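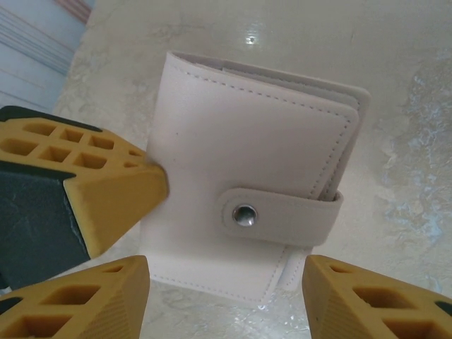 Govthorpe Gallery reopens print room after conservation work

The print room at Govthorpe Gallery reopened to visitors on Thu 2 May, following the rehousing of its works on paper and the replacement of the room's lighting and air handling. The room had been closed since March of last year.

The first display, titled Sultana, consists of etchings, aquatints and lithographs by Hashini Siriwardena, made during her years at the Hivum print workshop. It is hung in six groups, ordered by process and not by date. Each group includes at least one trial proof shown next to the final state, so that changes to the plate can be compared directly.

The title comes from a set of five large aquatints in which dried fruit is drawn at many times life size. The plates were bitten in stages, with stopping-out varnish applied between each immersion, and the darkest areas were worked again with a burnisher after the first proofs had been pulled. Two of the copper plates are shown flat in a case at the far end of the room. They have been cleaned of ink and given a thin coat of wax.

Nuwan Weerasinghe, the gallery's keeper of works on paper, said the prints had arrived in mixed condition. "Several had been hinged with pressure-sensitive tape, and the adhesive had gone into the sheet," he said. "It was reduced under suction with solvent. There is still some staining at the top corners of three of the lithographs, and we decided to leave it. Further treatment would have put the printed area at risk."

All the works have been remounted on cotton board with Japanese paper hinges and wheat starch paste. Those with deckle edges are float mounted, and the remainder are in window mounts. The frames have been reglazed with a low-reflection acrylic that filters ultraviolet light.

The new lighting, installed by Lutex, is dimmed by default and comes up to display level when a visitor enters. Light exposure is logged for each wall, and the groups nearest the door will be changed first when they reach their yearly limit. Blinds on the north windows will stay down during opening hours. Air is now supplied through grilles at skirting level, replacing the ceiling vents which had caused uneven humidity along the east wall.

Storage has also been altered. The old plan chests have been replaced with powder-coated steel cabinets, and prints are kept in standard-size mounts inside drop-back boxes. Sheets too large for the boxes are held in polyester sleeves in the lower drawers.

The study table can be booked by anyone wishing to see prints that are not on display. Requests should give the accession number where known. Pencils only may be used at the table, and bags and coats must be left at the front desk. Entry to the print room is free.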